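5.2 Lost tracking during close grasps

Of the 400 demonstrations recorded with the hand-held gripper in August, 100 were discarded before training. Most of the losses came from one fault. When the operator lowered the gripper toward an object on the tabletop, the estimated camera pose drifted and then jumped, in the worst cases by more than 5 cm between consecutive images. Figure 6 shows the approach to a computer mouse with a transparent shell, one of the objects in the Tenduvstead set.
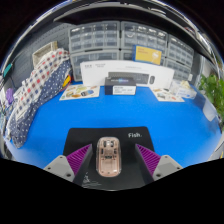 Figure 6. Approach to the mouse, with the two purple finger pads on either side of it.

We first suspected the clock offset reported by Ghoneim for a similar rig, but correcting it did not change the failure rate. Replaying the logs showed that the number of matched features fell sharply as the gripper came down. The tracker kept reporting a valid pose during this time, so the bad segments passed our automatic check. A policy trained on them closed its fingers too early and pushed the object away. We now reject any episode in which the pose jumps, and the operator repeats it.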